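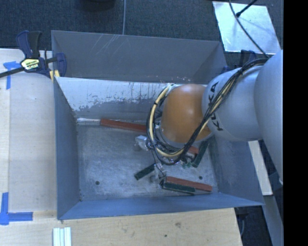

Taking kids to a farm cottage for the first time, what should we ask before booking?
Posted by Nawal El Ouafi

Hello everyone! We're hoping to get away in May with our 3 kids (the youngest is scared of geese, bless him) and we've fallen for a cottage on a working farm near Plornau. The farmhouse dates from 1922 and the listing says it sleeps six, but it doesn't say much about laundry, muddy boots or whether children can help with the animals. We've only ever stayed in hotels – is there anything you wish you'd asked first?

Moataz Tazi
What a lovely plan! We've stayed on farms near Cowie for years and I always call the owners for a chat. Ask what time feeding is (ours was 7 in the morning, and my daughter never missed it), whether the geese roam loose, and how far it is to a grocery store. We once drove 13 miles for milk, so now I bring a cooler with the first day's food. Pack two pairs of shoes per child, and old towels too – you'll use every one of them. If the lane is steep, ask about parking as well.

Sosero3481
bring rain boots. and check if they have wifi, ours didn't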